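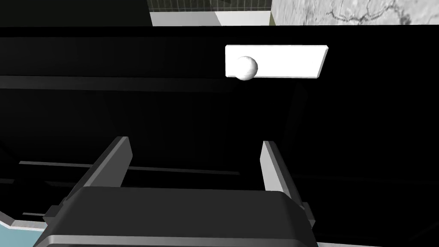
How old does a house have to be before I worry about lead paint?

Treat anything painted before the 1970s as suspect and test it before you sand. Paint from the decades after that can still contain some lead, so a test kit is cheap peace of mind there too.

Pre-paint checklist, with our comments
Doolan Painting and Repairs

We love this part of the job! A good look over the walls before the tins come out is what makes the finish sing. Print this off, grab a torch and a pencil, and tick as you go.

BEFORE YOU START

[ ] Lead test done on old trim, sills and doors
Comment: test the bottom layer, right down at the timber. The top coat will tell you nothing.

[ ] Ladder feet, locks and rungs checked
Comment: have a proper look at the rubber feet. Ours wore through on one side and we only spotted it in June, when the thing started to skate on tiles.

[ ] Power off before switch plates come off
Comment: tape over the breaker so no one flicks it back on.

[ ] Windows open freely
Comment: painted-shut sashes are so common. Run a blade along the seam and ease them, don't bash them.
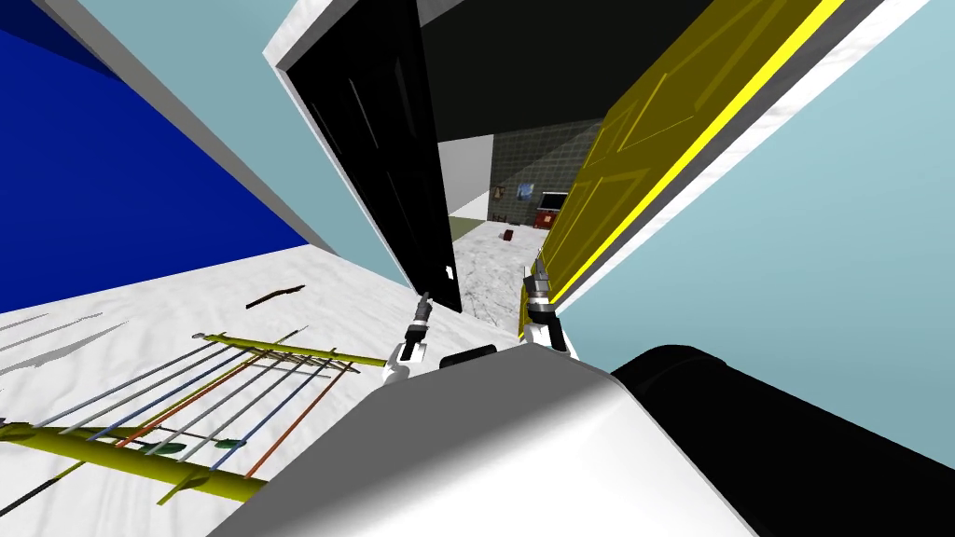

Interior: walls, doors and trim

[ ] Damp patches, bubbling or a musty smell
Comment: find the leak first. Stain blocker is terrific stuff but it won't fix a gutter.

[ ] Cracks wider than 2 mm marked in pencil
Comment: rake them out, fill, let it dry, fill again. The second fill is always worth it.

[ ] Hinges and latches working
Comment: a door that rubs now will rub worse with two fresh coats on it.

[ ] Glossy surfaces dulled off
Comment: a light sand and a wipe with sugar soap. Rinse well.

OUTSIDE

[ ] Soft timber probed with a screwdriver
Comment: sills and the bottoms of posts go first.

[ ] Flaking areas scraped back to a firm edge
Comment: allow a whole morning. Put a good podcast on and enjoy it.

[ ] Ladder clear of overhead wires

PACKING UP

[ ] Oily rags laid flat outside to dry, never balled up in a bin
[ ] Lids on tight, colour name written on top
[ ] Leftovers stored away from the heater and out of kids' reach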